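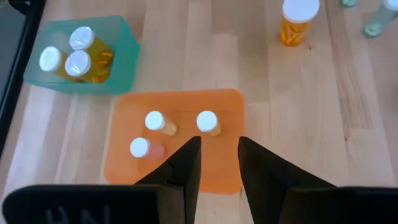
Trois petits flacons à bouchon blanc sur un plateau orange.

Fidard étend à 44 pharmacies son service de préparation des traitements

Wova, août. La société Fidard, spécialisée dans les services aux officines, annonce l'extension de son offre Flusance à 44 pharmacies de la région de Wova. Le service était jusqu'à présent proposé dans sept établissements.

Flusance s'adresse aux patients qui prennent plusieurs médicaments par jour et vivent à domicile. Le pharmacien reprend les ordonnances en cours, vérifie les doublons et prépare les traitements pour deux semaines. Un plan de prise imprimé en gros caractères est remis au patient ou à l'aidant. Avec l'accord du patient, une copie est transmise au médecin traitant.

Le premier rendez-vous dure une trentaine de minutes et se déroule dans l'espace de confidentialité de l'officine. Les renouvellements se font ensuite au comptoir, sur présentation de l'ordonnance. Les patients qui ne peuvent pas se déplacer peuvent demander une livraison avant 18 heures.

« Les pharmaciens nous demandaient surtout un outil compatible avec leur logiciel et une formation courte », indique Imani Okoth, directrice des opérations de Fidard. « La formation tient désormais en trois heures et peut être suivie sur place. »

La logistique est confiée à la société Wako, qui assure déjà les tournées des sept premières officines. Son dépôt de Wova sera agrandi pour accueillir les nouvelles commandes.

Les pharmacies intéressées peuvent déposer leur candidature auprès du service commercial de Fidard. La liste des officines participantes sera affichée en vitrine et disponible sur demande.

À propos de Fidard
Fidard conçoit des services de suivi des traitements pour les pharmacies indépendantes. Son siège est à Wova.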